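How to Bring Automation Into a Small Workplace Without Losing Your People Along the Way

Last updated 13th June

When we started putting robots into the packing side of our business at Relwood, I went looking for a plain guide on how to talk to a crew about it, how to plan the first weeks and what to do with the hours that come free. I found plenty on payback periods and safety fencing and hardly anything on the part that kept me awake, which was the people. So I've written down what we did, in the order I would do it if I had to start over. We're a mail-order parts house with 48 people on the floor, so please adjust for your own size.

Before you begin

You'll need a job you want to automate, a supervisor who knows that job well, and a couple of months with no big sales event in them. We began in August, our quiet stretch, and I'm very glad we did. You will also want a notebook. I mean a paper one, left on a bench where anybody can write in it.

Step 1. Pick one task, and let the crew help pick it

Go and ask the people on the floor which part of the day they'd happily never do again. Our managers had their hearts set on automating the labeling station (it looks impressive on a tour, I'll admit). The crew wanted to be rid of sorting small returned parts into bins, a job that hurts your neck and makes the afternoon last a week. We went with the crew. We had 454 kinds of small part going through returns at that point, so we made a list of the 60 most common and left the rest alone for the time being.

Step 2. Say what will happen to the jobs, in writing

Do this before any equipment shows up. People can live with a great deal of change if they know where they stand, and they'll fill any silence with the worst version they can think of (I would too!). Our letter was one page. It named the task, said that no position would be cut during the first year, and explained who would be offered training and at what pay. If you can't promise something, say so plainly and give a time when you'll know more.

Step 3. Record the work with the people who do it well

Many of the newer systems learn from examples of a person doing the job. With ours, which came through a supplier called Ostermann, the person works with a hand-held gripper much like the one the robot will use, and wears a small camera on the head. You pick up the part, you put it where it goes, you do it again. It's slower than bare hands at first and there's a knack to it.

Give this stage more time than you think it deserves. Set up a practice corner away from the main traffic, adjust the head strap for each person before they begin, and make sure cables aren't going to snag when somebody bends down.
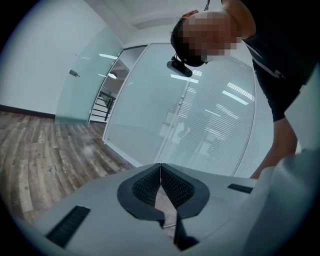 Leaning in over the gripper, head camera on.

We kept sessions to 80 minutes with a proper break afterward, and we swapped people between recording and their normal work so that it didn't become one more dull job. Pay matters here too. Teaching a machine what took you years to learn is skilled work, and we added a training rate to the hourly wage for it. I would not skip that, even if money is tight.

Ask before you record, every time. Tell people what the cameras pick up, who looks at it and how long it's kept, and let anyone say no without having to give a reason. Two of our most experienced sorters said no. They helped instead by going over the list of parts and telling us which ones get mixed up, and that was every bit as useful.

Step 4. Run the old way and the new way side by side

Keep your normal sorting bench going while the robot handles a small share of the parts. We named our robot cell Kavus on the planning sheets and the name stuck, so now it has a name tag like everybody else. Start it on the easy bins. Have one person per shift in charge of it, with the authority to stop it whenever they like and without asking upstairs.

This is where the notebook earns its keep. Ours filled up with remarks about shiny washers, a bin set too low to reach comfortably, and the beep, which three separate people hated and which we turned down.

Step 5. Decide what the free hours are for

If you leave this to chance, the hours get soaked up by whatever is loudest that morning. Sit down with the crew and make a short list. Ours went to checking customer complaints, repairing parts we used to throw out, and cross-training with the Peltell warehouse across the road, where a few of our folks had long wanted to learn the forklift side.

Expect the work to feel different. Sorting was dull, but people could chat over it, and minding a robot can be lonely. We moved the cell closer to the repair bench so that whoever has it for the shift still has company.

Step 6. Check in, and keep checking

Hold a short meeting every two weeks for the first few months, on paid time, with coffee. Go through the notebook page by page and say what was fixed, what wasn't and why. Once things settle you can go to monthly meetings, but leave the notebook on the bench. Ours is on its third volume, and the latest entry asks for a taller stool.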